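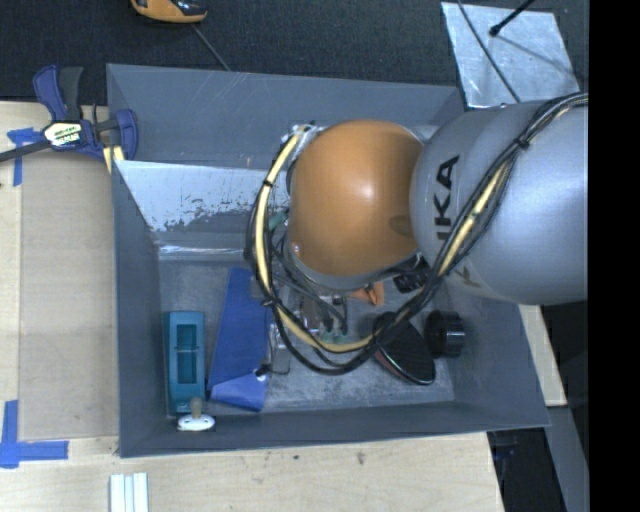

nellevia_nights
Right, I need some opinions before Monday. We're a small packing outfit, 20 of us on a good day, and the boss has had a quote from Fedinska for a service contract on the automation side. It covers two visits a year, remote support and "priority parts". What I can't get out of anyone is what priority means. Our cable bundle runs down across the arm and loops under the orange joint, so if that lot ever needs replacing I want to know whether I'm waiting two days or two months. Has anybody here signed with them? Would you again?

Flasik
We had them for three years. Visits were fine, the lad who came knew his stuff and didn't mind me hanging over his shoulder asking daft questions. Remote support was a phone number that rang out after four in the afternoon. We run till ten at night, so you can guess how useful that was.

I'd sign again, but only with the hours written in.

xuelian_h
Disagree with Flasik, sorry! I'd put the money in a drawer and train two of your own people properly. We did that when I was at Lü and our stoppages went right down. Most of what we'd been paying a contractor for was greasing, backups and somebody telling us to clean the sensors.

Flasik
Fine until one of your two people leaves, and they do leave, the minute they've got the certificate.

xuelian_h
One of ours did, yes. We trained another. Still cheaper than the contract.

V. Vidal
Can I ask what the quote is per year? And does it include the controller or only the mechanical side? Those are very different animals. I've seen contracts where the battery change was in and the battery wasn't.

nellevia_nights
636 a month, controller included as far as I can tell. Wording is "control cabinet and associated items" – make of that what you will. Nothing about batteries at all, so thanks, that's gone on my list.

V. Vidal
"Associated items" would worry me. Get them to send a list. If they won't, you've learned something for free.

Yulan Lei
I do the buying at our place, so I come at this from the other end. On parts, ask for the stock location. We had a supplier promise 7 days and every single thing came from a warehouse abroad, so it was 7 days plus whatever customs felt like. Once we'd asked for the cable set to be held on our own shelf (we paid for it up front, they credited it against the second year) the whole argument went away. Might suit you, seeing as cables are what you're fretting over.

nellevia_nights
Ooh, I like that. Hadn't occurred to me you could get it credited. Did you have to push hard?

Yulan Lei
Two emails and a slightly frosty phone call.

Rongrong Z
Slight tangent, but how old is the kit? Ours has done 55 thousand hours on the original gearboxes and I'd be reluctant to pay anyone a monthly fee on something that's near the end anyway. I'd rather put it towards the next one.

nellevia_nights
Bought second-hand, so your guess is as good as mine. The hours counter was reset at some point, before we had it. The boss thinks it's got years left and the boss has never opened the cabinet.

Flasik
Then have them do a paid inspection first, before you sign anything. Oil sample, backlash, the lot. If it's knackered you'll find out for the price of a day's labour.

xuelian_h
OK, that I do agree with. And keep the report yourself, don't let it live only on their system. We had a dreadful time getting ours back in February.

nellevia_nights
Inspection first, list of associated items, hours in writing, cables on our shelf. I'll put all that to them and see what they come back with. Xuelian, could you message me about who did your training? I'd like a price for both.

xuelian_h
Sent you a message just now. Ask for the two-day course, the one-day is mostly slides.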